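Skutham Nornetti Stretched Canvas, Oil Primed

Item group: Supports / Linen / Stretched
Sold by: Skutham
Page revised Tuesday, November 1, 2022

Nornetti is a medium-grain linen, woven in Belgium from line flax and primed at the Skutham workshop with a lead-free alkyd oil ground. It is supplied stretched on keyed pine bars and is intended for oil paint only. Painters who work in acrylic or in mixed water-based media should order the Phelan series, which uses the same cloth with an acrylic ground.

Cloth

The linen is plain weave, unbleached, with occasional slubs left in place. Weight before priming is 498 grams per square meter. Each bolt is sized twice with a synthetic size before the ground goes on. Rabbit skin glue is not used in any Skutham product. The reverse is left raw, and light staining from the size may show through near the folded edges.

Ground

Two coats of oil ground are knifed on by hand and sanded between coats. The finish is off-white and semi-absorbent, with enough tooth to hold a dry first layer. Thin washes of color will sink slightly. A toned version in warm gray is made to order and takes longer to ship.

Oil grounds yellow when stored in the dark. The change reverses with a few days of indirect daylight and does not indicate a fault. Freshly primed stock is cured for 30 days before it is stretched.

Stretcher bars

Bars are finger-jointed pine with a raised outer lip, so that the cloth touches wood only at the perimeter. Corners are mitered and slotted for two keys each. Keys are packed in a paper envelope stapled to the lower bar. Sizes with a long side of 109 cm or more include one cross brace. The cloth is fixed with stainless staples on the back, leaving the sides clean for display without a frame.

Depth is 2 cm (standard) or 4 cm (deep). The deep profile does not fit most ready-made frames with a narrow rebate.
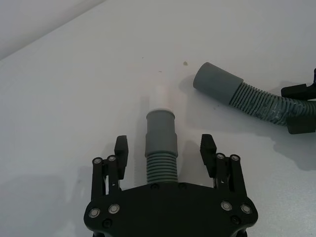
Preparing the surface

Let the canvas rest in the studio for a day before use. Tap the keys in lightly if the cloth feels slack, working around all four corners in turn. Stop as soon as the surface is even. Overkeying opens the miters and can crack the ground along the bar edges.

Wipe with a dry, lint-free cloth. Do not wash the ground with water or solvent. If a smoother surface is wanted, sand lightly with 320 grit paper and wear a dust mask.

Charcoal underdrawing should be dusted back before painting. Graphite may show through thin, light passages as the oil film becomes more transparent with age.

Standard sizes

30 x 40 cm
50 x 60 cm
60 x 74 cm
74 x 109 cm
109 x 140 cm (cross brace fitted)

Other dimensions are cut to order in whole centimeters. Custom sizes cannot be returned unless damaged in transit.

Storage and shipping

Store upright, face to face or back to back, away from radiators and outside walls. Do not lean anything against the cloth. Dents from the back can often be relaxed by dampening the raw linen sparingly and leaving it to dry flat.

Canvases ship in double-wall cartons with corner guards. The largest standard size travels by freight, and a delivery appointment is required.

Related items

Phelan stretched canvas, acrylic primed
Pudard canvas pliers, 12 cm jaw
Nornetti linen by the meter, oil primed
Spare keys, pack of eight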